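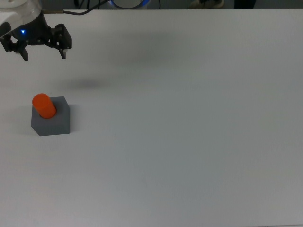 Intro to Bookkeeping, Musville Evening Program
Instructor: Octavio Quintero
Notes for 9/25/18

Bring these notes next time. We did not get through the last part in class, so read it at home before you try the problems.

## Where we left off

Last time we sorted costs into expenses and assets. An expense is used up in the period when you record it. An asset is something the business owns or controls that will still be of use later. Rent for the month is an expense. A delivery van is an asset. Several people asked about things in between, like a good chair or a set of shelves. Most small firms handle those with a written cutoff.

For every problem in this unit the cutoff is $1000. Anything that costs less goes straight to expense, even if it will last for years. Anything that costs $1000 or more and will be used for longer than a year goes on the books as a fixed asset. Real firms pick their own number. What matters is that they write it down and stick with it from year to year.

## What goes into the cost

The cost of a fixed asset is more than the price on the invoice. It takes in everything needed to get the item in place and ready for use:

- the purchase price, less any discount you took
- sales tax you can't get back
- freight and delivery
- setup, wiring, and leveling
- test runs before regular use

It does not take in training for the staff, repairs for damage done while unloading, or the first year of a service plan. Training and repairs are expenses. The service plan is a prepaid item and gets spread over the months it covers.

The Nerkel problem in the packet trips people up every term. Nerkel is a print shop that buys a paper cutter, pays a mover, and then pays a second mover when the first one drops it off at the wrong address. The first bill is part of the cost. The second is an expense, as it did nothing to get the cutter ready that the first trip shouldn't have done.
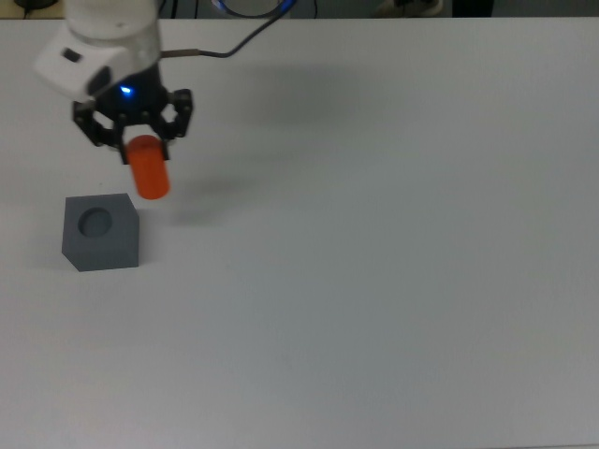

Land is handled on its own. It has no useful life in the accounting sense, so it stays on the books at cost and is never depreciated. If you buy a building and its lot for one price, you have to split the price between them. An appraisal or the property tax bill will usually give you a fair basis for the split.

## Why we depreciate

Suppose a bakery in Flovham buys an oven and uses it for several years. If the whole cost were charged in the first year, that year would look terrible and the rest would look better than they were. Depreciation spreads the cost over the years that get the use of the oven.

Two things depreciation does not do:

1. It does not track what the item would sell for. Book value and market value can be far apart.
2. It does not set money aside. No cash moves when you make the entry. A firm can record depreciation faithfully for years and still have nothing in the bank for a new oven.

You need three facts before you can figure it: the cost, the useful life, and the salvage value. The useful life is an estimate of how long this business will use the item. The maker's estimate may be longer. Salvage value is what the owner expects to get for it at the end. Zero is a common answer and is fine if there is a reason for it.

## Straight line

Subtract salvage value from cost, then divide by the years of useful life. The answer is the same for each full year.

Zabala Upholstery buys a cutting machine for $3,600. The owner plans to use it for three years and then sell it for $600.

| | |
|---|---|
| Cost | $3,600 |
| Less salvage value | $600 |
| Amount to depreciate | $3,000 |
| Per year | $1,000 |

The entry at the end of each year:

- Debit Depreciation Expense, $1,000
- Credit Accumulated Depreciation, $1,000

Do not credit the machine account itself. The original cost stays there until the machine is sold or thrown out. After 2 years Accumulated Depreciation has a balance of $2,000, and book value is $3,600 less $2,000, or $1,600.

If an item is bought partway through the year, count only the months of use. We will use whole months in this class. Bought on or before the 15th, count the month. Bought after the 15th, start with the next one.

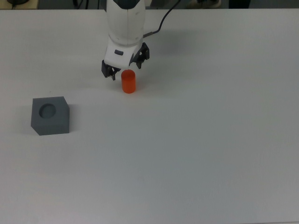
## Keeping the asset list

The ledger gives you totals. It won't tell you which desk was sold or where the spare compressor went. For that you keep a separate list with one line per item:

- tag number
- plain description and serial number
- date bought and seller
- cost, useful life, salvage value
- location
- date and method of disposal

Once a year someone should walk through the building with the list and check it in both directions. First find each listed item on the floor, then pick items on the floor and find them on the list. The second check catches purchases that were charged to expense by mistake.

## For next time

Do problems 2 and 3 at the end of the chapter. Show the table for each one as well as the entry. For problem 3, watch the purchase date. Skip the part on trading in old equipment, we'll take that up after the quiz.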